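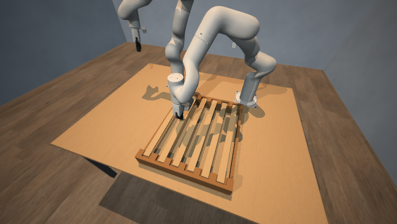 Tomoyo Tamura wrote to me in May to say that a simulated cell sold her on the wrong arm, and that she would still rather have had the simulation than gone without it. Her shop in Nagano makes slatted trays. She had tried the job in Trevent's planning service, watched it run cleanly, and ordered on the strength of it. The arm that came could reach every slat. It could not hold one without marking the edge, and the planner had given her no warning of that.

I have had a good many letters on the subject of Trevent, and hers is the one I keep going back to. The service is simple enough to describe. You send drawings of the thing you make and the room you make it in. Trevent builds both on a computer, puts arms in, and lets you watch the work from any side you like. If you are happy, they quote for the real equipment. If you are not, you pay for the planning and go your own way.

My view is that the service is worth buying and that the way it is sold needs to change.

The case for it first. Small workshops are bad at buying machinery, and I say so as someone who spent years in one. My first firm, at Brilham, put in a second-hand transfer machine in 1978 and found that the doors of its control cabinet would not open fully against the wall. We worked round that for as long as we owned it. A morning with a decent model of the room would have shown us. With two arms over one workpiece the problem is harder, as each has to stay out of the other's way, and no one can judge that from a floor plan and a brochure. Trevent's planner does it well. You can move a base a little to one side and see straight away whether the elbow still clears. You can hang an arm overhead and find out what that does to the reach. I changed my mind about a layout 5 times in one afternoon, and it cost me nothing but the afternoon.

It is also good for the people who will work beside the thing. Put the screen in the canteen and let them look. They will spot that the bin is on the wrong side, or that there is no room to get a trolley past. I would trust that more than any sales visit.

Now the case against. A simulated workshop is very clean. The slats are all the same, the mat lies flat, the light stays where it is put. Timber is not like that. It bows, it varies in thickness from one batch to the next, and it splinters when a gripper takes it near the end. Trevent will let you add some variation in size, but you have to ask for it, and the page where you ask is a long way down. The standard run leaves it off. A buyer seeing the job for the first time sees the best version and has no reason to suspect there is another.

The rival service from Skaverier handles this better. Their planner is slower and plainer to look at, and setting up a room took me almost 2 days. But it starts with variation switched on, and the first thing it shows you is a list of failed picks. I found that irritating for an hour and useful from then on. It tells you where to spend money, and sometimes that is on a better jig and not on an arm at all.

Trevent's answer, when I put this to them, was that customers do not want to see failures at the first meeting. I am sure that is so. Customers do not want to see the service charges either, and those are printed in the quote.

There is an old joiner's manual on my shelf, a reprint of one from 1807, which tells the apprentice to try every new plane on the worst board in the yard before paying for it. I would like planning services to be sold on the same terms. Show the clean run by all means, since it is useful for reach and clearance. Then show the same job with bowed slats, a worn finger on the gripper and a tray put down slightly crooked, and give both results the same space on the page.

Until they do, anyone thinking of signing should ask for the second run in writing and send a box of real parts along with the drawings, including some of the bad ones. Ask what the gripper fingers are faced with. Ask who pays if they have to be changed. Tamura paid for hers – new fingers, softer pads, and a fortnight of lost work while they were fitted and set up. She tells me the trays are fine now, and that she has gone back to Trevent to plan the sanding.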